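Sorting a Mixed Bin of Small Household Items

Last revised 2020-02-21 by Joris Verbeke

Scope. This procedure covers a single open bin holding unrelated items: fruit, sunglasses, soft goods and similar. It does not cover glassware or anything with a blade.

Before starting

Clear a flat surface next to the bin and set out 4 trays. Label them FOOD, HARD, SOFT and UNKNOWN. The Wollano shallow tray fits a standard shelf; the Dromberg deep tray does not, so measure first.

Procedure

1. Remove food first. An apple bruises under a hard object and the bruise may not show until the next day. Lift it from the side and do not roll it along the floor of the bin.

2. Remove eyewear next. Hold sunglasses by the bridge, fold the arms and place them lenses up in HARD.

3. Take out soft and fluffy items. Shake each one over the bin. Small parts catch in the pile.

4. Take out the remaining hard items, largest first.

5. Anything not identified within 5 seconds goes in UNKNOWN. Sort that tray last.

6. Wipe the inside walls, then the floor. Scuffs and chipped patches hold grit, so go over them a second time with a damp cloth.

Refilling

Keep food out of the bin from this point. Put hard items at the bottom and soft items on top. Leave 2 inches clear below the rim. Nour Mahasneh's revision in May will add a section on divided bins.
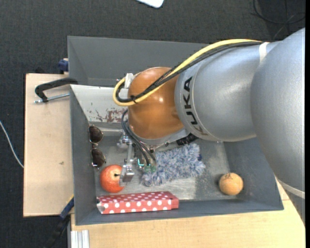 Can apples be stored in the same bin as soft toys if the bin is cleaned every week?

Keep them separate. Fabric picks up odor and moisture from fruit between cleanings, and lint sticks to the skin of the fruit. Use a ventilated tray for apples and wash them before eating.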